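Pestmont should keep its depot where it is. The county wants to move the building 200 yards south to make room for parking, and I think that would be a mistake.

A depot beside a road is just an old shed. This one still faces the track it served, and the freight door still lines up with the siding.
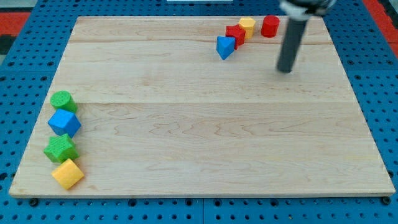

The parking plan gains 23 spaces. Nizar Haddadin, who worked the Flilura branch until it closed, told the June meeting the lot behind the feed store would hold 50. It needs gravel and a light — that is all. The county should price that lot before it hires a house mover.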